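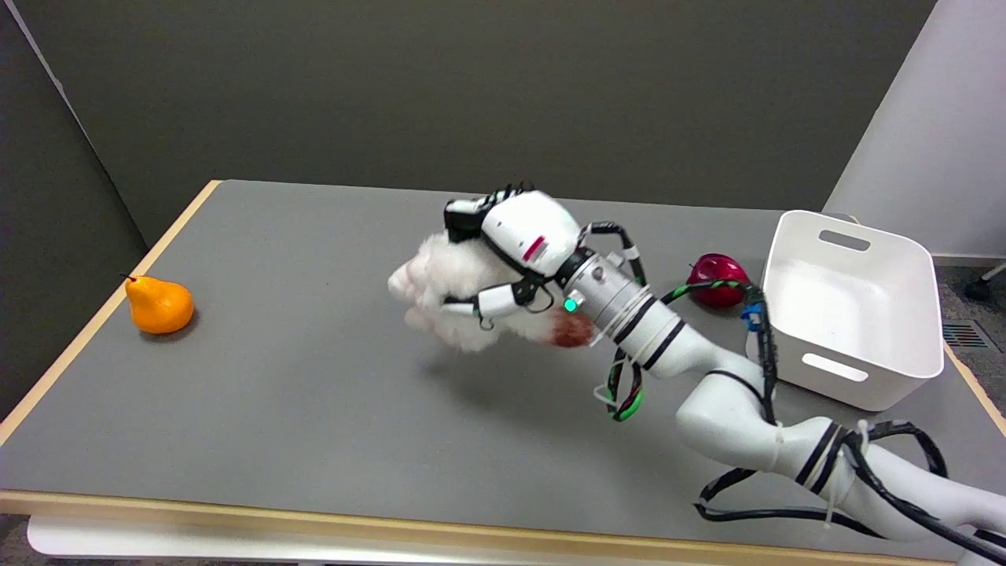
How to Clear a Play Table and Sort the Toys for Washing

A play table collects everything. Plush animals end up next to play food, play food ends up under the plush animals, and once every piece has been handled by a dozen kids it all needs a wash. The method on this page sorts the table as you clear it, so nothing that can't go in water ends up in the sink.

I use it at the Varnum playroom, where the toy list runs to 67 pieces. At home, with one small table, you can skip the list and do the rest.

What you need

An open plastic bin with smooth sides and handle holes
A second bin or a deep tray
Two microfiber cloths
Dish soap and warm water
A mesh laundry bag with a zipper
A soft brush – a clean baby hairbrush works well

Step 1. Place the bin

Set the bin on the table itself, toward one end, with the handle hole facing you. Putting it on the floor means bending for every toy, and small pieces get dropped on the way down. If the table has a raised edge, keep the bin inside it.

Step 2. Spread things out

Move the toys apart so you can see each one. Pull play food away from the plush. Fruit rolls, so lay pears on their sides and set apples down on their flattest spot. Check long-haired plush for crumbs, stickers and bits of clay before it goes anywhere near the other toys.

Step 3. Plush goes in the bin

Pick up each stuffed animal around the middle of the body. Ears, tails and legs are sewn on with short seams and those are the first to give. Shaggy white plush needs the most care because the fur mats where it gets squeezed, so hold it only as firmly as you need to and lower it in. Don't drop it from a height onto whatever is already there.

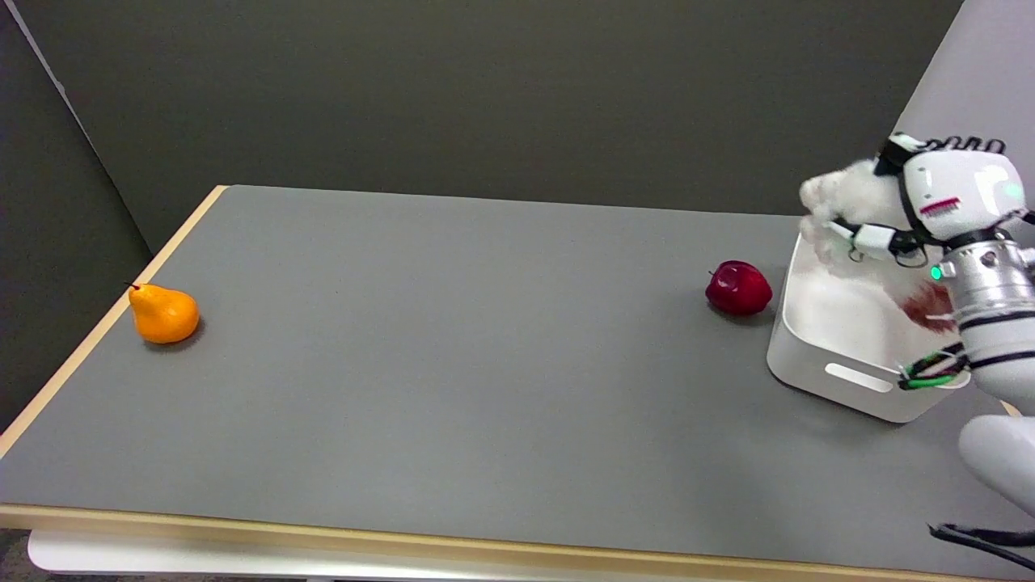

White plush over the bin, with the pear and apple still out on the table.

Work from the bin outward. Clear what is closest first, then the far end. Hard toys stay on the table until the plush is done. If one has already gone into the bin, take it out before you start washing.

Step 4. Hard play food goes in the tray

Look at each piece before it gets wet. Solid plastic can be washed in soapy water. Foam fruit with a painted skin should only be wiped, since water gets in at the stem and stays there. If you aren't sure which kind you have, press it with your thumb. If it gives, wipe it.

Wring the cloth out well, wipe the whole surface, then go over the stem end again. Glossy fruit shows streaks, so dry it with the second cloth right away.

Step 5. Wash the plush

Read the tag. If machine washing is allowed, zip the animal into the mesh bag and use a cold, gentle cycle with half the usual detergent. Wash white plush separately from anything red or dark, and test colored patches first by pressing a damp white cloth on them for a minute. If color comes off, clean by hand with a barely wet cloth and work around the patch.

Air dry on a rack, turning it every few hours. Brush long fur once while damp and again when dry. Thick plush can take 2 days to dry through in February with the windows shut. Squeeze the belly to check – if it feels cool inside, leave it longer.

Step 6. Wipe the table

With the toys gone, wipe the top with soapy water, then plain water. On a table with wooden edging, use a damp cloth along the wood and dry it straight after. Water left in the joint between the top and the edge will lift it over time.

Step 7. Put things back

Return hard toys first, in their own tray, and plush last, once it is fully dry. Rinse and dry the bin before it goes back on the shelf.

How often

Once a week for a shared playroom, once a month at home. Anything that has been in a mouth gets pulled out the same day.

Hafþór Lund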